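Rultia two-compartment sorting bin, grey: review after five months of use
Posted May 9, 2020 by Leonor Teixeira
Category: Storage and handling

I bought four of these in December, two for the workshop and two for the stockroom, to replace a set of straight-sided totes that had started to split at the corners. The Rultia is sold through Murketti as a general sorting bin. It is a plain grey rectangular box with tall, sloping walls and a fixed divider running the long way. There is no lid in the standard pack and no label holder.

Capacity and loading

The listing gives a maximum load of 100 lb and does not say whether that applies to one compartment or both. I loaded one side only to 60 lb with boxed fasteners and left it on a shelf for a week. The divider bowed slightly toward the empty side and came back when I unloaded it. With the weight split between the two sides I could not measure any change. For mixed household goods, packaging and small bottles, you will run out of room long before weight matters.

The slope of the walls costs some floor area. A straight-sided tote with the same rim takes more square cartons in the bottom layer. If you store boxes, buy the straight one. For loose items of different shapes the slope helps, as your hand reaches the corners without scraping knuckles on the wall.

Divider

The divider is also sloped, and it is lighter than the outer walls, a pale grey-white. It is molded in and cannot be moved or removed. I would have preferred a slot-in panel, but the slot-in version I tried from Edusitz worked loose whenever the bin was carried, and small parts went underneath it. Nothing gets under this one.

Expect marks. The pale surface shows dark scuffs from anything hard that rubs against it. Dish soap and a nylon brush removed most of mine. The rest stayed after two rounds with a citrus cleaner, and I stopped there. The darker grey hides the same wear much better, and I don't see why the divider couldn't be made to match.

Behavior of different contents

Round items settle against the walls or in a corner. A textured ball stays put fairly well once it is there, while a smooth one rolls whenever the bin is moved. Squeeze bottles are fine lying down. Standing up they need something next to them, and the tall walls do at least keep a fallen bottle inside. Crumpled clear plastic is the awkward one: it springs open, takes up more space than it should and picks up reflections, so under a bright light it can be hard to tell where it ends. I moved the ceiling lamp to one side and that reduced the glare. The floor of the bin has a slight sheen too, so an empty compartment will show the lamps above it as small white spots.

Color matters more than I expected. Red and orange things stand out well against the grey. Pale green is acceptable. Anything silver or clear takes a second look.

Cleaning

Warm water and a cloth for the floor, brush for the corners. The inside corners are rounded enough that grit comes out. Dry it before stacking or the bins stick together – a nuisance with the four-high stack, where I had to run a flat bar around the rim to free the bottom one.

Stacking and transport

Empty bins nest, but the divider keeps them from nesting deeply, and four of them stand nearly twice as high as my old totes did. Full bins should not be stacked without a board between them. The rim is wide enough to grip without gloves. Seija Jääskeläinen, who shares the stockroom, carried hers up and down the stairs daily for a month and reports no cracks at the rim.

Price and delivery

I paid 995 for the set of four, in local currency, plus 221 for delivery from Toledo. The delivery charge is high for something this light and I would wait for a combined order. A single bin is 400 before shipping, so the set is the only sensible way to buy. One of mine arrived with a burr along the rim, which I took off with a deburring knife.

Verdict

Four out of five for mixed, loose contents. Three out of five for cartons. The missing point in the first score is for the pale divider and the shallow nesting.
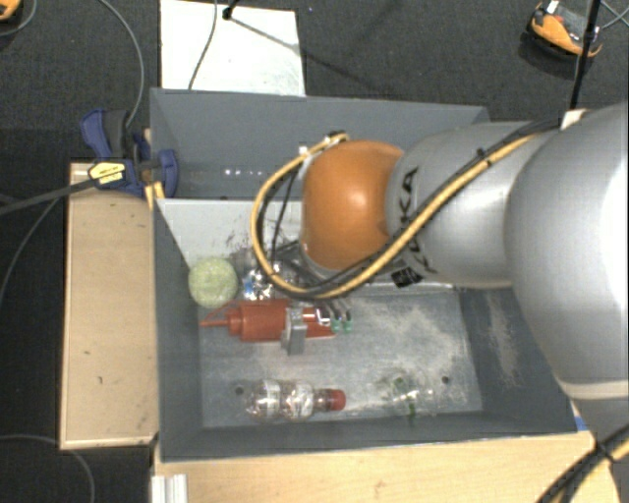
I have asked Murketti whether a flat lid is planned and will add the reply here when it comes. Spare labels from the old totes stick to the outer wall if it is wiped with alcohol first.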